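Nondgate Lending Shelf: Frequently Asked Questions

Last updated September 20, 2025. Ilona wrote most of this between desk shifts so excuse the typing. If your question isn't on here, email or just come by.

What is the Lending Shelf?

A library, but for kitchen stuff and play stuff. Stock pots, cake pans, pasta rollers, toy kitchens, toy food, puzzles, that kind of thing. You borrow it, use it, bring it back. 962 items in the catalog right now.

Where are you?

Gill building, ground floor, side door. Not the front door, the front door is the dentist. Ring the bell if the light's on and it's locked, one of us is probably in the back.

When are you open?

Tuesday and Thursday evenings, Saturday mornings. Closed the last half of December. Exact hours are on the door and on the home page, we change them more often than we change this page so trust those.

Who can join?

Anybody in Nondgate or Gratunard. Live there, work there, go to school there, any of those. Bring something with your name on it and something with an address on it. Can be the same thing.

Under 18 needs a grown-up to sign. One signature covers the whole household.

What does it cost?

$2 per item per loan. No yearly fee. We tried a yearly fee and people paid it and then never came, which felt bad for everyone.

Do I pay a deposit?

Only on the big things. Stand mixers, the canner, the toy kitchen with the working clock. Deposit depends on the item and it's in the catalog listing. The most you'll ever be charged for one lost or broken item is $200, even if a new one costs more.

How long can I keep things?

Two weeks. Renew once online, or by phone if the site is being slow. If someone has a hold on it you can't renew, sorry, bring it back.
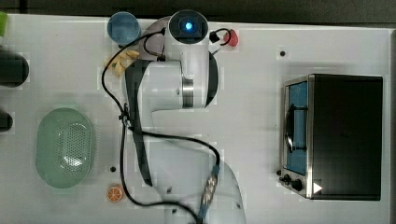 White tabletop, from above.

Can I reserve something ahead?

Yes. Catalog, find the item, hit Hold. You get a text when it's in. We keep it behind the desk until the end of the next open day and then it goes to whoever's next.

For holidays, put your hold in early. The roasting pans for Thanksgiving are usually gone by Halloween. Cookie presses in December, same story.

Can I reserve for a particular date?

Party gear and the canner only. Everything else is first come.

I didn't get my text.

Check the number on your account first. Half the time it's an old one. If the number's right, call the desk, Csaba Kerekes looks after the text system and can see if it went out.

What if I'm late?

Another $2 per week per item. It stops adding up once it hits the price of the thing. If you're going to be late, tell us, we'll usually just fix the date. We'd much rather have a phone call than a fee.

Do I have to wash things before I bring them back?

YES. Please. Hot water, soap, dry it. Check the handles and under the rims. A greasy pan that sits in the return bin over a weekend is not fun to open on Tuesday.

Cast iron: no soap soaking, wipe it, dry it on the stove, thin coat of oil. There's a card in the bag. Please leave the card in the bag.

Nonstick: no metal utensils, no scouring pads. If the coating is scratched when you pick it up, show us before you leave so it's not on you.

And the toys?

Wipe down plastic with soapy water. Cloth food goes in the wash in the mesh bag it came in, cold, air dry. Don't put wood in the dishwasher, it splits. We also clean everything again on our end before it goes out.

Are the toys checked for small parts?

Every set gets looked over when it comes back. The label on the bin says what age it's for. Anything marked 3+ has pieces a little one could get in their mouth so please don't go around the label. If you find a loose or cracked piece, take it out of play and bring it back seperately in the little zip bag.

A piece is missing. Am I in trouble?

No. Tell us what it is. Most missing pieces turn up under a couch within the month. If it doesn't show up we charge for the piece, usually less than a dollar, not the whole set.
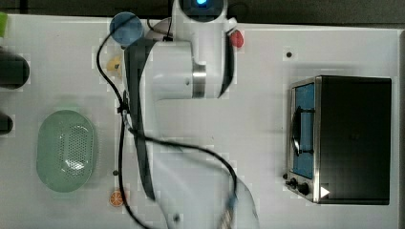

Reading time: 6 minutes

What if something breaks while I've got it?

Stop using it, bring it in, tell us how. Normal wear is on us. Dropped, melted, left on a burner, that's on you, up to the cap. Shabani Obura does repairs on Thursdays and gets a lot of it going again. He will not do glass. Don't try to glue it yourself first, it makes his job harder.

Can I use borrowed equipment for my business?

Small things like a farmers market stall, fine. Daily commercial use, no. The mixers are home models and they burn out. If you're not sure ask.

Can a school or church group borrow?

Yes, group account. One named person is responsible. Groups can take more items at once and keep them three weeks. Deisy Espinoza sets these up, allow a week, she does it on top of everything else.

Do you deliver?

No. If you can't get here because of health or no car, call, we can sometimes work out a drop-off in Nondgate. Gratunard is harder.

Can I donate my old pots and pans?

Often yes, but ask first. Don't leave bags at the side door, they get rained on.

We take: saucepans and stock pots with solid handles, baking pans that aren't rusty, mixing bowls, spatulas and ladles, working small appliances with the cord in good shape, toy food in any amount, complete puzzles.

We don't take: knives, pressure cookers from before you were born, chipped enamel, scratched nonstick, mugs. So many mugs already. No mugs.

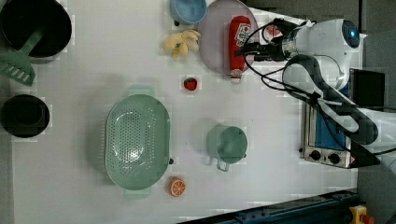
Pots, a mint-green slotted spatula, a light blue bowl and toy food.

Do the pots come with lids?

Some. Listing will say "with lid" or it won't. If it doesn't say, assume no. There's a box of odd lids by the desk you can try for size, those are free to borrow with any pot.

Can I get a receipt for a donation?

Yes, ask at the desk when you drop off. We write down what you gave, you work out the value. We can't do that part for you.

Is there a limit on how much I can borrow?

Six items at a time per household. A toy set counts as one item no matter how many pieces. A pan plus its lid is one item. Three cake tins that nest is one item, yes people have asked.

Do you run classes?

Now and then. Canning in late summer, dumplings in winter, a knife sharpening evening if Dezső Juhász is around. You bring the knife for that one. Sign-up sheet at the desk plus the newsletter. Classes fill up fast, there's a waiting list, do get on it becuase people drop out the day of.

How do I get the newsletter?

Tick the box on your account. Goes out once a month. It reaches a bit past 200 people so it's not exactly spam central.

What's Fenura?

The catalog software. You'll see the name at the bottom of the login page. Same login for holds, renewals and paying fees. If it tells you your session expired, log in again, it does that. If it tells you your card number doesn't exist, drop the zeros at the front.

Can I pay cash?

Yes. Small bills please, the cash box is mostly quarters. Card also fine. No checks.

Is the building accesible?

Side door has a ramp. Restroom is down the hall, wide door, grab bars. The upper shelves are high, just ask and we'll get things down.

Can I bring my kids?

Of course. There's a play corner with a toy stove. Those toys stay here, they've got a red dot on them.

How do I help out?

Desk shifts, washing, sorting toy bins, shelf labels. Two hours a month is plenty. Talk to Deisy, or write "help" in the subject line of an email and it goes to her.

How do I close my account?

Bring everything back, pay anything owing, tell us at the desk. Deposits go back the way they were paid. Cash same day, card takes a few business days.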